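물건 버리기 스레드. 길어질 것 같으니 바쁜 분은 뮤트하세요.

1/
8월에 이사를 갑니다. 지금 집보다 방이 하나 적어요. 그래서 봄부터 짐을 줄이기로 했는데, 지금까지 버린 건 유통기한 지난 카레 가루와 한쪽만 남은 장갑입니다. 속도가 이 정도면 2030년대에는 끝나겠네요.

2/
시작은 책장이었습니다. 책장부터 시작하면 안 된다고 정리 책에 써 있더군요. 그 책이 책장에 있어서 알았습니다. 같은 책이 두 권 있다는 것도요.

3/
서랍에서 Teker 전기주전자 보증서가 나옴. 주전자는 재작년에 죽었습니다. 보증서는 아주 건강합니다.

4/
케이블 상자 얘기를 안 할 수가 없는데, 다들 집에 하나씩 있잖아요. 어디에 꽂는지 모르는 선들의 합숙소. 하나씩 꽂아 보면서 정리하려고 했더니 꽂아 볼 기계가 없습니다. 기계는 버리고 선은 모셔 둔 사람이 저예요. 상자는 도로 닫았습니다. 테이프까지 새로 붙여서.

5/
중고 앱에 Fleno 스탠드를 올렸습니다. 3천 원. 올린 지 12분 만에 온 첫 메시지: "혹시 네고 되나요?"
됩니다. 가져만 가 주세요.

6/
그분이 약속 장소를 네 번 바꾸더니 결국 집 앞까지 오셨는데, 스탠드를 보고는 "생각보다 스탠드 같네요" 하고 가져가셨습니다. 무슨 뜻인지 아직도 생각 중입니다.

7/
엄마가 전화로 버리지 말고 다 본가로 보내래요. 본가에는 이미 제 중학교 교복과 리코더와 고장 난 선풍기가 살고 있습니다. 저보다 방을 넓게 씁니다.

8/
친구 릴리베스 루만란(Lilibeth Lumanlan)은 1년 동안 안 쓴 건 무조건 버린답니다. 그 기준이면 저희 집 실내 자전거와 다리미와 운전면허가 나가야 해요.

9/
영수증 봉투 발굴. 제일 오래된 게 파스쿠알(Pascual)이라는 식당 건데 800원짜리 공깃밥을 따로 계산했네요. 누구랑 갔는지, 왜 이걸 보관했는지 기억이 하나도 안 납니다. 혹시 증거였을까 봐 일단 다시 넣었습니다.

10/
휴대폰 사진도 짐이라길래 열어 봤더니 3032장. 절반은 주차 위치입니다. 차는 이미 팔았어요. 지하 2층 기둥 사진만 넘기다가 새벽 두 시가 됐습니다.

11/
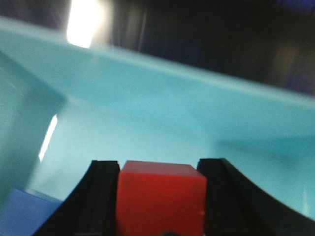
빨간 큐브. 꽉 물고 있음.

12/
다시 짐 얘기. 제일 어려운 건 선물 받은 물건입니다. 드레스틴(Drestine) 향초를 몇 년째 아끼는 중인데 뚜껑을 열어 보니 향이 없어요. 이제 그냥 초입니다. 정전되면 쓰겠다고 현관에 뒀고, 라이터는 지난주에 버렸습니다.

13/
오늘의 실적: 버린 것 쇼핑백 하나 분량. 새로 산 것 정리함 세 개. 정리함이 생각보다 커서 둘 데가 없습니다. 겹쳐서 넣으면 된다는데 겹치려면 비어 있어야 하잖아요.

14/
이삿짐센터 견적 보러 오신 분이 거실을 한 바퀴 돌고는 "아직 정리 전이시죠?" 하셨습니다. 네, 라고 대답했습니다. 두 달 했다는 말은 못 했어요.

15/
내일은 신발장 합니다. 구두 주걱은 벌써 두 개 찾았고 구두는 아직 못 찾았습니다. 정리함 필요하신 분 쪽지 주세요. 네고 됩니다.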